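The Pause

I fold shirts for a living now. My mother thinks this is hilarious, because for about sixteen years she couldn't get me to do it for free.

I should say what kind of folding. The company is called Vekel, and what they sell, or will sell when it works, is Olto, which is a pair of arms on a post that stands next to your bed and deals with your laundry. My part is to sit at home with a gripper in each hand and fold so that Olto can learn how. You squeeze the trigger, the fingers close, you pinch the hem and bring it over. They pay by the fold. A thousand folds and you get a bonus, and I had my eye on a bicycle.

By September I was at 344 and I had opinions. Gray T-shirts are the best, they lie down like an old dog. Anything with a hood should pay double. Dark blue holds a crease and forgives you nothing. I used to talk to them a little while I worked (there was no sound on the recordings, I checked, twice) and I'd gotten fast, really fast, eleven seconds for a plain tee with both sleeves in.

Then Ľubica Zelenák called me. On a Saturday!

Ľubica ran the research side and I had met her exactly once, on the day they handed me the grippers, when she shook my hand and told me my grip was interesting. So I figured I was fired. I sat down on the edge of the tub with the phone.

"Your folds are strange," she said.

"Strange how? They're good folds."

"They are very good folds. Do you know what you do before the second sleeve?"

I did not know what I did before the second sleeve. Does anybody?

"You stop," she said. "You bring one gripper over the shirt and you hold it there, just above, and you don't touch anything. Then you go. Every time."

I said I was sorry, I'd cut it out, I could probably get down to nine seconds.

"Please don't," said Ľubica, so quickly that I nearly slid into the tub.

What she told me next took most of an hour, and I'll give you the part I understood. They had trained Olto two ways. The first way used everybody's folds with the dead time trimmed out, all the waiting and dithering, because the thinking at Vekel was that a robot has no use for dithering. The second way left everything in. Then they gave both versions the same 45 shirts, dropped on the bed any old way, and let them have at it. The trimmed one was quicker and got 19 of them into something you'd put in a drawer. The slow one got 38.

"Because of me?" I said.

"Because of the pause. Other people have it too, but yours is the clearest. When we took only your pauses out, we lost nine shirts."

I asked her what it was doing during the pause, Olto I mean, and there was a long breath on the line. She said they had some ideas. The cameras are on the grippers, so if the gripper holds still the picture holds still, and maybe it just gets a decent look at where the cloth ended up. That was the idea she'd be writing down. She said it in the voice you use for the thing you'll be writing down.

"And what's the other idea?"

"What are you doing?" she said. "When you stop?"

Well. I went back to the bedroom and I tried to catch myself at it, which is like trying to catch yourself falling asleep. I did the gray one. I did it again. First sleeve, fine, and then up came my left hand and it floated there over the cotton, and for the first time in 344 folds I noticed it floating.

And I knew whose hand it was. My grandmother ironed for other people, all day, in a kitchen in Hattar with the radio going, and before she turned a shirt she would hold her palm over it. She never touched it. She was feeling for the heat coming off, to see if it was safe to handle. I must have been four or five, and I stood at the end of the board and held my palm out too, and she let me, and the warm came up into it.

My shirts aren't hot. They come out of a drawer. I've been checking them for heat anyway, for twenty-some years, on every bed and in every laundromat, and then with a plastic finger on a stick that couldn't feel a stove.

I called Ľubica back and told her. I thought she would laugh, or else go quiet and kind, and she did neither one - she asked me which hand my grandmother used.

"Left," I said.

I could hear her typing.

They showed me Olto in the end. I took the bus out to the old Padix building, where Vekel has the second floor, and Ľubica walked me over to a bed with a shirt thrown on it. It was a green one, nothing I owned. Olto found the collar and shook it out and brought the first sleeve across, a bit clumsy, you could tell it had learned from several of us. Then the left arm came up. It stopped over the shirt and stayed there, a few inches of air under it, with the motors humming, and I had my own hand out before I knew it.

"See?" Ľubica said, very low, as if it might startle.

Then it went in for the second sleeve. It got that one a little crooked, and I told her so, and she wrote it down.

I'm at 611 now. I still want the bicycle. 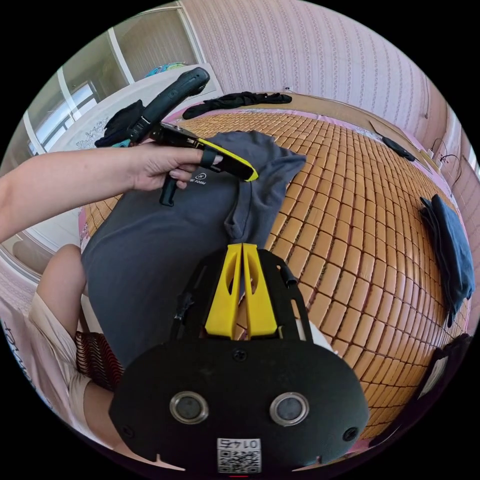
The gray one again, left hand up.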